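Patio edging and what to plant round it (long, sorry!)
Garden Room > Planning and Layout
Thread started 4/7/22

Monimia
Hello all, I've been reading this board for ages and have had so much good advice out of it without ever saying thank you, so thank you first of all! We moved in November to a house with a garden that is mostly slope and bramble, and having spent the winter hacking at it (my poor wrists) we have finally got down to something like bare ground. The plan is a round patio in the sunny corner, with a path leading off it to the back gate.

My husband would like it square, he says square is cheaper and easier and you can push a table up to it. I would like it round, mostly from having grown up with a round one at my gran's, where we used to ride our trikes in circles until somebody was sick. So that's the first question, round or square, and please be kind to him if he's right.

The second question is planting. I'd love something soft spilling over the edge, lavender or catmint, that sort of thing, but the soil is heavy clay and sits wet all winter. We've put by 2000 for the whole job and I'd like to keep a bit back for plants, as I know from the last house that I always leave them till the end and then have nothing but change down the back of the sofa.

Clinon
Welcome Monimia, lovely to have you posting at last. Round every time for me. We had ours done five years ago and I've never once wished for corners. What I will say is that the cost is all in the cutting, if you go for slabs, so ask about a poured concrete circle or one of those circle kits before you give up on it. Ours was a kit and came to 367 for the stone alone, which I remember very well as I'd told everyone it would be 300.

On lavender in clay, I'm afraid I've killed more than I care to admit. Catmint is far tougher. Plant it a bit proud, on a little mound with grit dug in, and cut it hard back after the first flowers and you'll get a second lot.

Vasach
I'm going to stick up for the husband. A round patio looks lovely on paper and then you try to get six people round a table on it and somebody's back leg is in the flower bed all through lunch. If you must go round, go bigger than you think. Peg it out with string and put your actual chairs on it, and then get up and down out of them a few times, pushing back as you would after a big dinner.

Also, I disagree with Clinon about the catmint. Every cat in our road came and rolled in it and it was flat by June. Hardy geraniums, the ordinary blue ones, and you can forget about them.

Clinon
Well, it depends on your cats, Vasach! Ours has a sniff and wanders off. A few bits of twiggy prunings pushed in among the stems while they're young will keep most of them from lying down. I do agree about the geraniums though, and there's no law against having both.

Mao
Hello Monimia, and hello to your husband, who has my sympathy. I've laid a good few of these over the years for family and I'd say shape matters far less than the fall. You want the water running away from the house and not sitting in a puddle in the middle, and with wet clay underneath you want a proper depth of hardcore, well thumped down. Please don't skimp on that to pay for plants, much as I love plants. You can grow geraniums from bits begged off the neighbours but you can't dig up a patio in February when it has sunk at one end.

If you're doing stepping stones for the path, walk it first in your normal shoes at your normal pace and mark where your feet land. My sister spaced hers by ruler and has been taking silly little steps to the compost heap ever since.

Monimia
Oh, you are all kind, thank you! We went out with string and a tent peg after tea and did as Vasach said, and I have to report that my circle was much too small. We've made it bigger and it eats up a good deal of lawn, but the lawn is mainly dandelions so I shan't cry. Husband is coming round to it (sorry) now that he's heard about the poured concrete. He likes the idea of a plain grey one with the edge done a touch darker, and stepping stones going off from it. I was set on warm brick, but with blue geraniums against it I think grey might be rather restful.

I'll ask next door about cuttings, Mao. She has a whole bank of something blue and is always out there in her slippers.

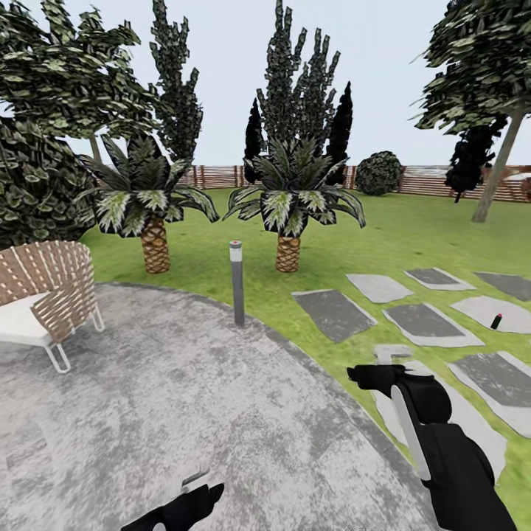 Dirceu Dantas
Grey is restful, I agree, but do get it sealed before the first winter. Mine went green by the following spring on the shady side and I was out there with a stiff broom for most of Easter. And put me down for catmint, cats or no cats.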